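Community room to reopen in May after floor is replaced

The ground-floor community room at Povitz House will open again to local groups in May, once a new carpet has been laid and the shelving along the back wall has been put up.

The room has been used on a reduced timetable since the winter, when a leak from the pipes above left part of the old vinyl floor lifting at the joins. Groups that need tables and chairs have moved to the library annexe in the meantime, while those that can manage on the floor have stayed on at one end of the room, where a stretch of beige carpet has already gone down.

Carol Hartley, who manages the building for the Dustov Trust, said the work had been split into two stages so that the room did not have to close completely.

"We could have shut the doors for six weeks and done it in one go," she said. "The groups told us they would sooner have half a room than no room, so that is what we have given them."

The trust has spent £2,929 on the first stage, which covered the removal of the old floor, repairs to the pipework and the first length of carpet. A further £1,052 has been set aside for the rest of the carpet and for the shelving, which will be fitted by the local joinery firm Sanetti.

Among the things that have stayed in use is a set of square wooden boards, which are put down flat on the carpet whenever a group needs a hard surface. They were cut for a children's craft morning several years ago and have since been used for card games, model making, seed sowing and tea.
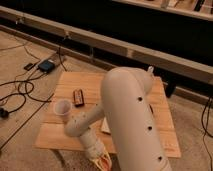 One of the boards on the carpet at Povitz House, with a plastic cup and a small chocolate-coloured bar wrapper on top.

Iqra Bukhari runs the after-school club, which meets at the carpeted end from 3.30pm. She said the boards had been useful during the repairs and that she would be asking for them to be kept.

"You can put a drink down on one and it stays upright, which you can't say for carpet," she said. "The children each have their own spot. When we go back to tables I think some of them will still want to sit on the floor."

The trust had planned to give the boards away when the new folding tables arrive. It has now agreed to keep 10 of them, and they will be stored upright in a slot at the end of the new shelving. The others will be offered to the allotment society, which has asked for them as shelves for its potting shed.

Not all of the changes have been welcomed. Jianhua Xu, whose table tennis group used the room for four years, said carpet was the wrong choice for a space shared by so many people. His group has moved to the sports hall on Bai Lane and does not expect to return.

"It's a nice carpet and I have nothing against it," he said. "You can't play on it properly, and that was the only hall on this side of town with an evening free."

Ms Hartley said the trust had looked at replacing the vinyl like for like but had chosen carpet after complaints about noise from the flats upstairs. Almost 400 people replied to a survey put through letterboxes in the streets nearby, and carpet was the most popular of the choices offered. She said she was sorry to lose the table tennis players and had offered to help them find a second evening elsewhere.

New rules on food and drink will come in when the room reopens. Cold drinks and wrapped snacks will be allowed anywhere in the room, provided they are kept on a table or a board. Hot drinks will have to stay in the kitchen or the corridor. Groups will be asked to take their rubbish with them, as the large bin by the door is being removed to make way for the shelving.

Lakshmi Naidu, who books the room for a parents' group in the mornings, said the rules were sensible but that the bin would be missed.

"We have twenty minutes to clear up before the next lot come in," she said. "If there's no bin then somebody is going home with a bag of wrappers every time, and I suspect it will be me."

The trust said a smaller bin would be placed in the corridor outside the kitchen and emptied each evening.

Regular groups will keep their existing slots when the room reopens, apart from the early evening session left free by the table tennis group. Xuelian Jiang, who looks after bookings at Povitz House, said three groups had already asked about it and that it would be offered first to those without a regular place in the building.

Hire charges will stay the same until the end of the summer. Booking forms are available from the front desk between 9am and 1pm.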